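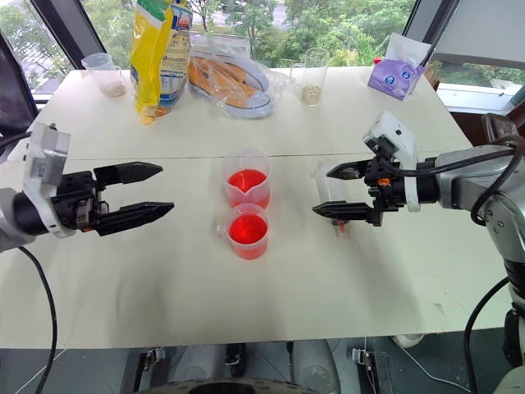
Chez Hevent, à Prundbridge, je voulais surtout comprendre comment on garde une cellule à deux bras en état de marche toute l'année, et j'ai été servie ! Keith Sutcliffe m'a reçue avec un café et son cahier d'entretien sous le bras (un vrai cahier, à spirale, plein de taches). La cellule s'appelle Jilby et elle passe ses journées à manipuler des liquides et des grains. Pour les essais de versement, ils prennent un liquide bien rouge, et sur le plateau blanc la moindre goutte à côté du bécher saute aux yeux – j'ai trouvé ça malin. Keith m'a montré les pinces noires, avec leurs longs doigts plats, et il m'a expliqué que c'est là que part presque tout son temps.

Les doigts, il les essuie tous les matins et les démonte toutes les 70 heures. Il vérifie le parallélisme avec une cale, resserre, refait un cycle à vide, note le tout. Le cahier en était au cycle 1,043 de la série en cours, et le dernier arrêt remontait au 411 : un câble qui tirait trop quand le bras se dépliait. Depuis, il laisse plus de mou et repasse les bras dans toutes leurs positions à la main avant de relancer.

Ah, et les brides sous la table ! Si le plateau bouge d'un rien, il faut reprendre tout le calage, et ça prend 16 minutes quand tout va bien. En septembre ils ont dû le refaire trois fois dans la même matinée, Keith en soupire encore. Je retourne les voir quand les nouveaux doigts de chez Chisholm seront montés.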